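# Moving from the packing floor to "teaching" the grippers – what is it really like?

**Posted by pennyw_lesska, 21/09/2026**

Hello all, long-time reader and first-time poster, so please be gentle with me! I've worked at Lesska for a good many years now, mostly on returns and repacking, and I know that bench like my own kitchen. Over the summer we were told that part of the repacking is going to be done by machines, and that a few of us could move across to the team that records the movements the machines learn from. You hold a gripper in each hand and do ordinary jobs with them, over and over, and it all gets recorded.

My manager has been very kind about it and says there's no pressure, but I have to give my answer before the end of September and I keep going round in circles. Is it hard on the arms? Is it dull? And (this is the bit that keeps me awake) am I just helping to do my friends out of their shifts? I'd love to hear from anyone who has made the same move, at any sort of firm.

---

**Chiến Phí**

Hello Penny, and welcome! I made more or less this move at Skutero, from the parts counter to the recording team, so let me ramble at you for a bit.

The first thing is that the place you work in changes completely. I went from a loading bay with the doors always open to a room that feels more like somebody's lounge, and I won't pretend I miss the draughts. We do our sessions among the ordinary furniture, and you get used to looking down at your own two hands a great deal.
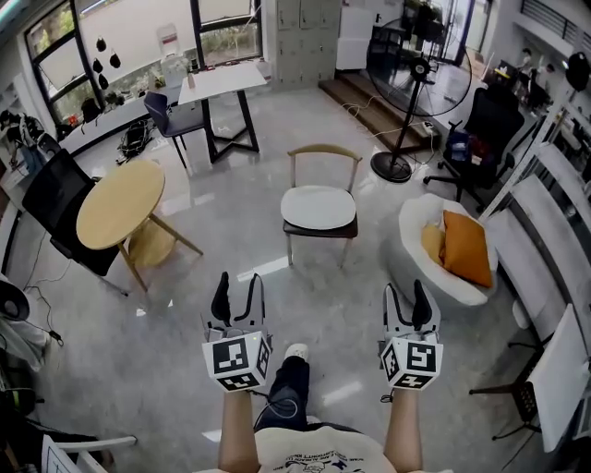
*Both grippers in hand, with the chair and the round table just ahead.*

As for your arms, yes, you'll feel it. Not the weight so much as the holding out in front of you, which is a different thing from lifting boxes. My forearms grumbled for the first 2 weeks and then settled down. Ask for proper breaks and take them, even when you're on a roll. Watch your cable too – I like to know where it is before I set off anywhere – and wear shoes you can stand about in. I live in trainers now.

Is it dull? Some afternoons, yes. My longest run on one job came to 1,728 recordings, and by the end I was dreaming about it. But you start noticing funny little things, like how you always turn your wrist before you pick something up, or how you slow down just before letting go. I had done those things at the counter for years without knowing it. The engineers ask us about them, and they do listen, which was new to me after all that time in a warehouse!

Now, your friends' shifts. I can't tell you that part is nothing, love. At our place the night repacking went, and the people on it were offered other work. Most took it, though a couple left, and one of them was someone I'd shared a lift with for years and still feel bad about. What helped was that we asked, in writing and early on, which jobs were changing and when. If Lesska hasn't told you that, ask before you sign anything. Ask as well whether your old grade is kept if you want to go back, and for how long.

If they'll let you, do a trial day first. You'll know by teatime whether you can stand it.

---

**kirnberg_nights**

it's fine, better than picking. get the pay rate in writing

---

**Maureen T.**

I'm on the other side of this, Penny, as I stayed put when they brought the machines in at Wihongi, so I thought you might like to hear from one of us.

We have nearly 200 people on our site and I'd say the feeling was mixed. I was cross for a good while, mostly at management for telling us so late, and I'm sorry to say I was a bit short with the girls who went over to do the recording. I've said sorry to them since, and we have our lunch together again. They didn't decide anything, they only took a job that was offered, the same as I would have if my shoulder was up to it.

My own work has changed more than I expected. I used to pack all day, and now I deal with what the machine can't manage, so torn boxes, odd shapes, anything sticky. It's more interesting but there's less chatting, and I do miss the chatting. If you go, keep popping back to your old bench for a cuppa. It meant more to us than you'd think.

Chiến is right about asking for dates. We never got ours until the notices went up by the canteen.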